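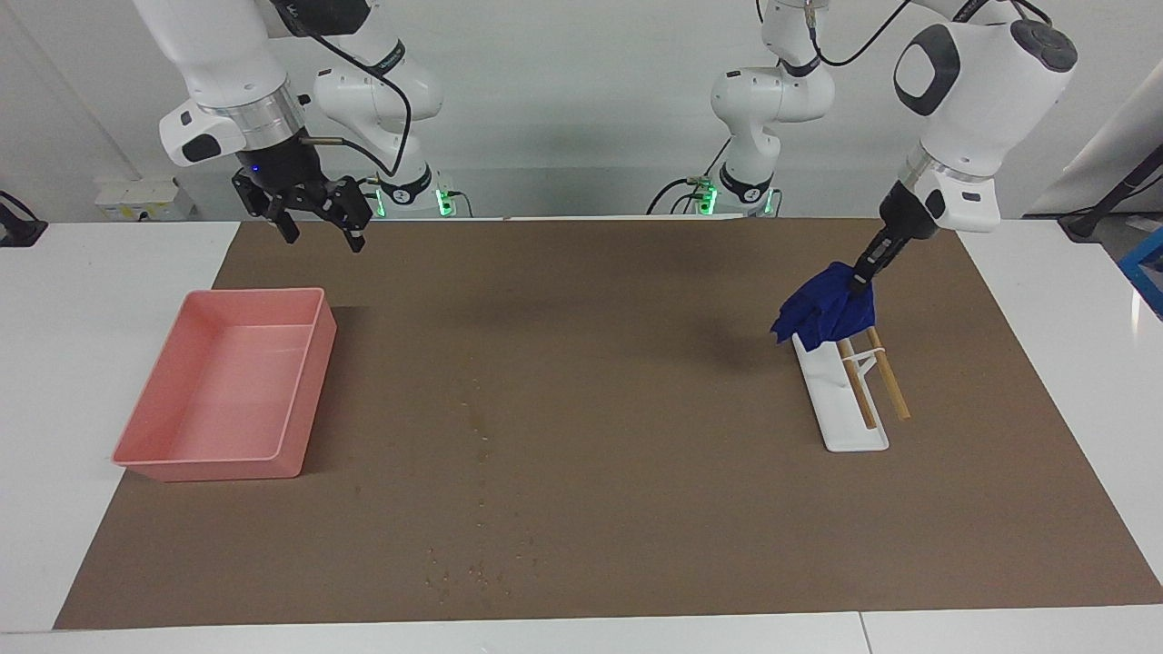 Large brown mat on a white tabletop

Search help pages Enter a keyword Search

Table and desk mats: your questions

How do I work out what size I need?
Measure the flat part of the top and leave out any rounded or sloping edge. Most people take a little off each side so the mat doesn't get caught by sleeves or chair arms. If your table has an extending leaf, measure it closed, then open, and decide which way you use it most. We can't join two mats together.

Can you cut a mat to my own measurements?
Yes, for the Nyberg and Clusmont ranges. Give the length and width in millimetres, with the length first. We cut straight edges and rounded corners. For round or oval tables, please post us a paper template and write your order number on it in pen. Prorus mats have a stitched edge and only come in the sizes listed.

What is the largest mat you sell?
The longest we can cut is 2400 mm. Anything over 1600 mm is sent rolled in a tube.

My mat won't lie flat. What should I do?
Unroll it face down in a warm room and leave it overnight. If the corners still lift, put a few heavy books on them for another day. Please don't use an iron or a hairdryer, which can mark the surface for good.

Will it mark my table?
The backing is safe on glass, laminate and most sealed wood. New varnish and fresh paint need longer to harden than the tin says, so wait at least 6 weeks before putting a mat on top. Waxed and oiled tables are more difficult. Try a sample first and lift it every few days to check.

Can I put hot pans on it?
No. A mug of tea or a warm plate is fine. Pans and oven dishes need a trivet.

How do I clean it?
Wipe with a damp cloth and a drop of washing-up liquid, then dry it. Ink comes off best while it is fresh. Do not put mats in the washing machine – the backing will come away.

Can I use one for crafts?
Yes, for glue, paint, clay and sewing. They are not cutting mats and a craft knife will go straight through the top layer. Pins are fine if you push them in at an angle.

Do you send samples?
We send up to four free by second-class post. The colours on screen are a guide only, and the browns in particular look different from one screen to another.

How much is delivery?
Orders over £50 are delivered free to mainland addresses. Below that the charge is shown in the basket. Tubes go by courier and someone needs to be in to sign.

Can I send it back?
Stock sizes can be returned unused within 30 days. Cut mats can't be returned unless we have made a mistake with the size. If we have, send us a photo with a tape measure across the mat and we will cut another.

Can I collect my order?
Yes, from the workshop at Unit 4, Dundcombe. Wait for the email saying it is ready. We are closed on Sunday and for stocktaking in the last week of February.

Who do I ask about orders for schools or offices?
Britt-Marie Sæther looks after all orders of ten mats or more. Use the contact form and choose "Trade".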